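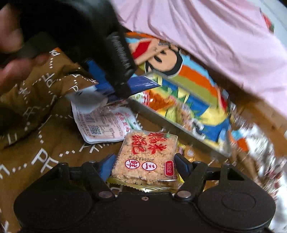 Saturday, 9:40 am

Second day with the Prodo hand-held gripper, the one Grutemstead sent us on trial. Snack packs again, mixed wrappers, clear film and pouches. Nuanchan picking, me writing.

Settings: grip force at 70 percent to start, same as yesterday. Puffed rice crackers are the worst case for crushing, so they go first and get logged separately from the pouches.

Notes so far:
Finger pads hold the clear film well when both touch at the same height. If one lands low the pack turns.
Pouches lying flat are harder. Nuanchan has to come in at a slant and push the edge up a little.
Trigger return is stiff. Sena Opoku had the same complaint about the Akolgo kit last November -- might be the same spring.

Count at the break: 115 picks, 2 dropped, both pouches. Vendor sheet claims over 1,000 picks between pad changes. We won't reach that before it goes back, so leave that line blank in the review.

To do: ask Grutemstead the price of spare pads, and whether the Melus mount fits without the adapter plate. Retighten the linkage screws before the afternoon run.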